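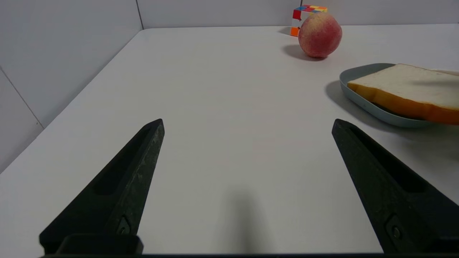

4. Household storage of peaches after purchase

4.1 What people say they do

Diary returns first. 100 households, 80 usable diaries. The rest came back blank or with the fruit pages torn out, one had coffee on it and could not be read past the second page. Households bought peaches at the Ackroyd market or one of the two Grola stores and wrote down, each evening, where the fruit was kept and whether any had been eaten or thrown out.

Most kept peaches out of the fridge at first. Bowl, counter, windowsill, top of the microwave. The fridge came later, usually once somebody noticed a soft spot. That is late. Cold slows softening but does not undo it, and fruit put in firm and hard can turn mealy (see 2.3). So two opposite errors, and the same household often made both in one summer.

Reasons given for throwing fruit out were short. "Mushy." "Went bad on the bottom." "Forgot." We coded these as texture, mold, and neglect, though neglect overlaps with the other two and the coders disagreed on it more than we'd like. Disagreements were settled by a third reader. Not ideal.

4.2 Color as a cue

Shoppers use red. They told us so at the market and again in the diaries. Red blush is mostly a matter of variety and sun, and says little about ripeness; the background color, green going to yellow, is the better cue, but it is often a small patch and people don't look for it. Figure 2 has a peach with both pinkish-red blush and yellow patches. When asked to point to the part of a peach that showed ripeness, people pointed to the reddest part, then squeezed it anyway.

Squeezing is a problem of its own. Bruises from thumbs do not show for a day or so, by which time the fruit is in somebody elses kitchen. The Dito display trays, which hold fruit in single layers, may cut down on this. We did not test them.

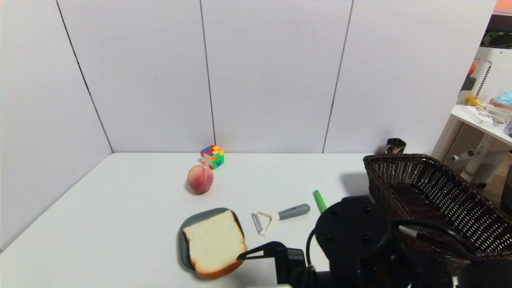
SKUSSTEAD, October

Figure 2. Peach on a white table, with a small gray oval plate and a Rubik's cube.

4.3 Single layer or bowl

Follow-up round, 12 households from the original group, late-season fruit. Half stored peaches in a deep bowl as usual, half in one layer on a plate or tray, stem side down. Same market, same morning's delivery.

Single-layer fruit was checked more often. Likely just easier to see. Bowl households tended to find the bad peach last, under the others, and by then its neighbors had a wet patch too. Group too small for a proper test and we dont offer one. Price records from Grola (2,000 receipts, section 5) help a little with how much fruit a household starts out with, nothing on how it was kept.

Late fruit also ran smaller and firmer than in the first round, so the two rounds should not be pooled.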